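Paper bus tickets to stay on sale in Nametti after public consultation

Paper tickets will continue to be sold on all local bus services in Nametti, the district transport authority confirmed on Thursday. The decision follows a public consultation on plans to move passengers to Jevia, the ticketing app already in use on the Hjaltested line.

Under the original proposal, drivers would have stopped issuing single and day tickets at the end of June. Passengers would have been asked to buy all tickets by phone or to apply for a plastic travel card by post. The authority received 769 written responses, the largest number for any transport consultation it has held. Most supported the introduction of the app but asked that it should not be the only way to pay.

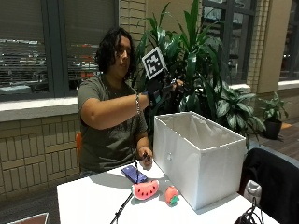 A smartphone in a blue-purple case lies on the table. Passengers will be able to choose between the Jevia app and a paper ticket.

Rūta Dzene, head of passenger services at the authority, said the responses had been read in full before the recommendation was put to members.

"The app is useful and many people have asked us to bring it to their route," she said. "We also heard from passengers who share a phone with a relative, who cannot rely on a battery lasting until the evening, or who simply prefer to hold a ticket in their hand. The service is for them as well."

The app will be extended to all remaining routes from June. It will allow passengers to buy single, day and weekly tickets, to store a concession entitlement and to see when the next bus is expected. Fares will be the same whichever way a ticket is bought. An earlier suggestion that app users should receive a small discount has been withdrawn, following objections that it would in effect charge more to those least able to change.

Printed timetables will also be kept. The authority had planned to remove them from quieter stops and to put up a square code in their place, which passengers would scan to see departure times. All 156 stops in the district will now have a printed timetable as well as the code. Larger type will be used, and the notes on school-day services, which several respondents described as hard to follow, are to be rewritten.

Rullent, the company which runs the buses under contract, said it accepted the decision. It had supported the original proposal on the grounds that cash handling slows boarding, particularly in the morning at the railway station and the hospital.

Audrey-Anne Dhillon, operations manager at Rullent, said the company would work with the authority on other ways to keep buses to time.

"Boarding times matter to passengers and to our drivers," she said. "We will be looking at the order in which people board, the position of the card reader, and whether tickets can be bought in advance from shops near the busiest stops." 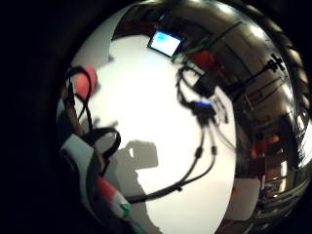

Shops wishing to sell tickets in advance may apply to the authority in writing. Applications will be considered first from premises near the station, the hospital and the market square, and afterwards from those in outlying villages. Shopkeepers will be paid a small commission on each ticket and will not need to buy any equipment. Books of tickets sold in this way will have no expiry date.

Drivers will continue to accept coins and notes. The authority has asked passengers paying in cash to have the correct fare ready where they can, but drivers will still give change. Notes with a value of 100 or more will not be accepted on board, as at present.

Help with the app will be offered at the district office for two weeks before the change, on weekday mornings from half past nine. No appointment is needed. Passengers who hold a concession card should bring it with them so that it can be added to their account. Those who do not wish to use the app need take no action — existing concession cards remain valid until the date printed on them.

A summary of the consultation responses can be read at the district office and at Hjaltested library. Copies in large print may be requested from the passenger services desk. The authority will report on ticket sales and boarding times to its winter meeting, which is open to the public.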